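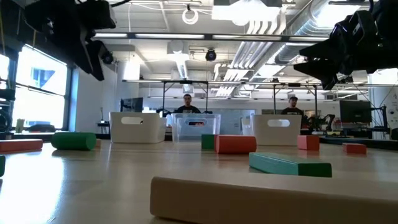 2023-01-06
By Tsung-han Tsao
3 min read

When Mrs. Gwynne opened her nursery school in Arnside, she had one rented room, a secondhand piano and a waiting list with two names on it, one of which was her own nephew. She laughs when she tells me this, pouring tea for both of us before I have managed to get my coat off.

"I thought I'd do it for a year," she says. "I'd been in an insurance office and I was bored silly. My sister said, well, you like children, don't you? And I did, so that was the whole plan!"

The first September was hard. The heating failed, the piano turned out to be missing a good many notes, and she spent $500 she didn't really have on a carpet. "I cried over that carpet," she says. "Then the children came in and lay down on it, all of them, and I felt much better."

She is firm, in her gentle way, about leaving children alone to play. Parents often ask her when their child will start on letters, and she asks them back what the child did on Saturday mornings before anyone organized them.

"A boy can spend an hour building a thing and knocking it over," she says. "I don't go and ask him what it is. He's busy. I wouldn't like it if somebody came and asked me what my soup was supposed to be."

The school now has two rooms, and nearly 100 families have passed through it. Some of the early pupils send cards, and one, Clemard, comes back every spring to help with the garden.

Is she thinking of retiring? She looks out at the bean poles for a while. "My sister asks me that too," she says, and fills up my cup.

Last updated 2 weeks ago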